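Farura sets out equipment plan for Comden site

Farura will spend the first part of its new equipment budget on hand-held grippers and sensor gloves, and will put off buying robot arms until the spring. The order covers 21 grippers and 4 gloves, with 200 spare cables. 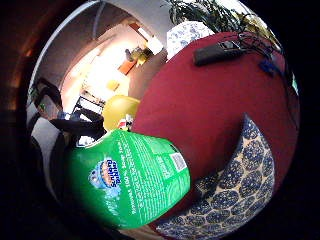
Delivery to Comden is due in December. Vaher will supply the hardware and Pindov will handle repairs under a 90-day call-out agreement, after which Farura will decide whether to renew or train its own staff. Cables and hubs have been given their own budget line for the first time.
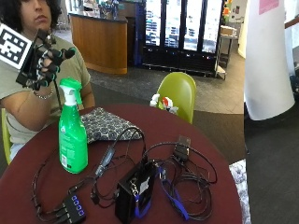 Vaher said the split order made sense to it, though it would have liked the arms confirmed sooner, as lead times on them are long and prices are only held until the end of the quarter.

Tenders for the arms open on Monday.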